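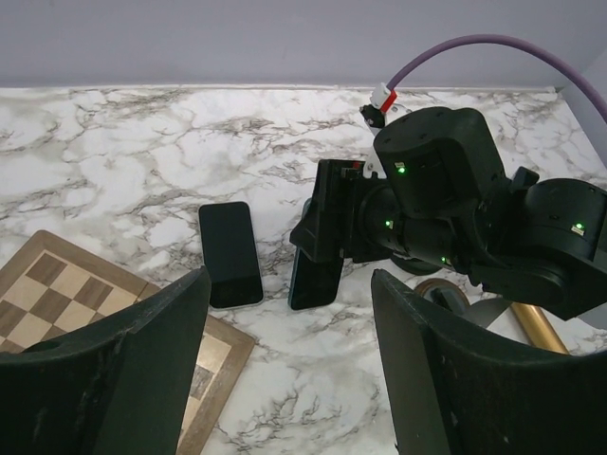
White marble-pattern worktop, grey and brown veins

Is it worth sealing a marble-effect worktop?
Posted by fakhoury84

We've moved into a flat in Jirnport and the letting agent says the kitchen worktop "needs sealing every November". They sell a kit for it at £21. I can't tell if it's real stone. Is this a con?

tidewrack
Sounds like one to me. Look at the underside by the sink cut-out. If the pattern stops at the surface, it's printed, and sealer will just sit on top and go smeary.

Prelitz_Lane
always seal it, my mum does

holtholm_tiler
Your mum may have real marble. Ask the agent what the material is, in writing, before paying for anything. I'd want to see where your tenancy agreement mentions it too.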